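Kaltix Rusen 2 Fingertip Pads: Review After a Pad Separation
Reviewed by Nadja Kuster, January 27, 2025

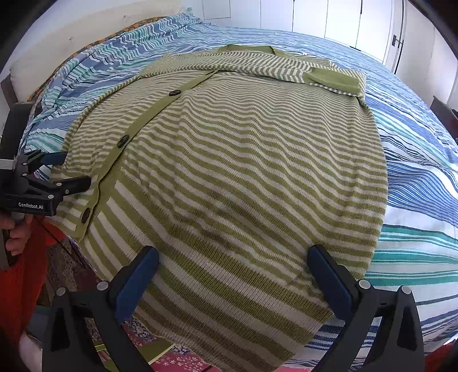
The Rusen 2 is a soft replacement pad for parallel grippers, sold by Kaltix in packs of 6 with a bottle of primer and a fitting jig. We bought two packs for garment handling, where the stock pads had gone shiny and were losing thin fabric at the hem. Knitwear is the harder test. A striped cardigan like the olive and cream one has a ribbed neckband, a pocket and a placket with dark brown buttons, and a pad that closes well on the striped body can still meet a button edge at an angle. That contact is where our fault started.

Fitting is simple. The old pad comes off with a plastic scraper, the metal face is cleaned and primed, and the new pad is held in the jig for 30 minutes. The instructions give no cure time beyond that. Our first set went into use the same afternoon.

Grip is good. On jersey and medium knits the pads held at a lower closing force than the stock parts, and we saw no pulled loops. They do pick up lint. Wiping with a damp cloth restores the surface, although the cloth should not be soaked, for reasons given below.

The fault appeared after 200 closures. One pad lifted at the lower corner, folded under itself, and left the edge of the metal face exposed to the fabric. The garment was snagged and the finger did not fully open on the next command. Motor current rose slightly, but stayed under the limit, so no stop was triggered. Aurelio Tovar noticed the fold by eye and cut the power by hand.

We removed the remaining pads and looked at the bond. Primer had not reached the corners on two of them — the brush supplied is too wide for the recess — and water from cleaning had crept in at the same place. A second set, primed with a narrow brush and left for 25 hours, has shown no lifting so far, button contact included.

Kaltix support replied with a revised fitting sheet dated June, which does call for a longer cure. It was not in either of our packs.

Rating: good material, poor instructions. Check all four corners before each session, lower the current limit if your controller allows it, and keep hands clear of the fingers until power is off. Replacement primer is sold separately.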